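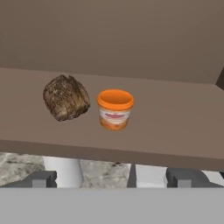
Planning for Equipment: An Interview with Xiaoyan Tang

The Durdale Center for Household Automation will enter its next budget year with one purchase still undecided. Xiaoyan Tang, who manages equipment planning at the center, has asked that the order for a physical arm be held until the simulated kitchen work is complete.

"We are paying for time in software before we pay for hardware," she said. "The kitchen gives us a counter, cabinets and ordinary household items. If a task cannot be planned there, I do not want to sign for the arm that is supposed to do it."

The center has set aside 800 hours of simulation for the Borano project. By the last review, 787 of them had been assigned. Ms. Tang described the remainder as a reserve, to be released only on written request.

Reach is the question that most affects price. Two suppliers, Drurside and Qiu, have submitted bids, and they differ chiefly in the length of the arm and the terms of service.
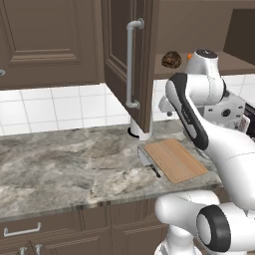
"Upper cabinets are where a short arm becomes expensive," Ms. Tang said. "One saves on the purchase and then spends on a lift or a rail. I have asked both firms to price the mounting as a separate line - it is too easily lost in the total."

She also expects the gripper to be budgeted apart from the arm. Her draft allows for 4 sets of replacement fingers and a service agreement of 12 months. Training for staff is listed under a different account and will not be charged to Borano. 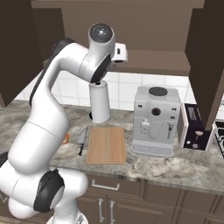
Page last changed: February

Asked what she would advise other departments, Ms. Tang pointed to the crowded counter. "Plan for the room as people use it," she said. "A bare table will give you a very pleasing quotation."

Both bids remain open. The center will request revised figures from Drurside and Qiu once the cabinet tasks have been reviewed.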